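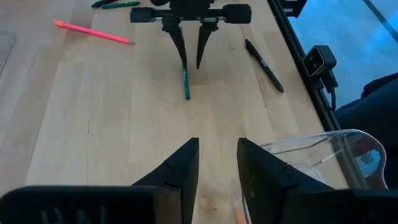 Workroom and Supplies Meeting -- Minutes
2023-05-02, Mathur building, upper workroom

1. Minutes of previous meeting
Accepted with one correction. Under item 4, "shelf" should read "drawer".

2. Table surfaces
The light wooden tables stay in service for the coming year. Sealing was discussed. The quote from Wosta covers sanding and two coats of clear matte finish, and leaves the knots unfilled. Filling was judged unnecessary where a knot is flush with the surface. Gloss finish was rejected on account of glare from the ceiling lights. Ink marks are to be wiped with a damp cloth first; solvent is used only if that fails, and not on raw wood.
Action: facilities to confirm the price with Wosta and ask for drying times.

3. Markers and highlighters
The last order was for 103 pens of mixed type. Green markers are running down faster than the other colors. Pink highlighters are in good supply and will be left off the next order. Fastik has changed its case quantity, so the order sheet needs a new column for loose units.
It was agreed that:
-- markers and highlighters are stored flat, caps on;
-- a pen left on a table at the end of the day goes back into a container, whichever table it came from;
-- dried-out pens go in the bin by the door and are not returned to stock.
Standing markers on end was raised again. One view was that it saves space on the table. The other was that they tip over and roll. No rule adopted.

4. Containers
Clear plastic containers preferred over the gray tins, as contents can be checked without opening anything. Round ones do not stack well in the Tutance cabinet, where shelf clearance is tight. Square ones to be tried on the lower two shelves. Labels go on the side, below the rim.
Action: stores to order 8 square containers and report on fit.

5. Budget
The supplies line stands at 3000 for the year. Table finishing is to be charged to maintenance and does not come out of this line. Pens and containers do.

6. Other business
The cabinet key is to hang on the inside hook. The request for a second pencil sharpener was carried over.

Next meeting: end of May, same room. Order sheets due before then.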